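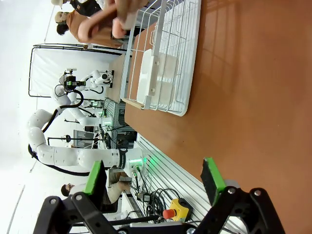 Mirsad Dimitriou wrote:
> The droop you describe is a payload setting problem before it is
> anything mechanical. Did you enter the mass of the gripper with
> the pads and the camera bracket on, or the number from the
> Rilell sheet? Also, which pads are these? The hard ones let go of
> anything round once the wrist tilts past 60 degrees.

The sheet number. I put the whole assembly on the kitchen scale Friday and got 856 g, so the controller was working with the wrong mass. Corrected now in the tool config, both arms. I have not rerun the reach test.

Pads are the soft green ones, glued over the stock finger plates. Smooth round parts are what I care about most, so the grip tests use those and I have left boxes for later.

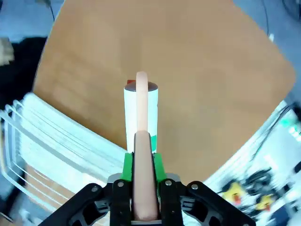

Soft rod held between the green pads, can standing behind it.

Settings as of tonight:

close speed: 2 (Brinkmann scale)
force limit: lowest step that registers contact
hold check: read finger position again after 2 s

The hold check is the part I don't trust. On a soft part the fingers keep creeping inward after contact, up to a millimeter, and the script reads that as a slip. I could widen the tolerance, but then a real slip on a thin part goes unnoticed. A per-object tolerance table would work and I would like to avoid maintaining one.

Does anyone have the Gerance driver reporting motor current at a usable rate? Mine updates too slowly to tell creep from slip. If it is a firmware matter, please say which version you run.

Mirsad, I still have your spare linkage screws from August. I can bring them to Soltamport next time.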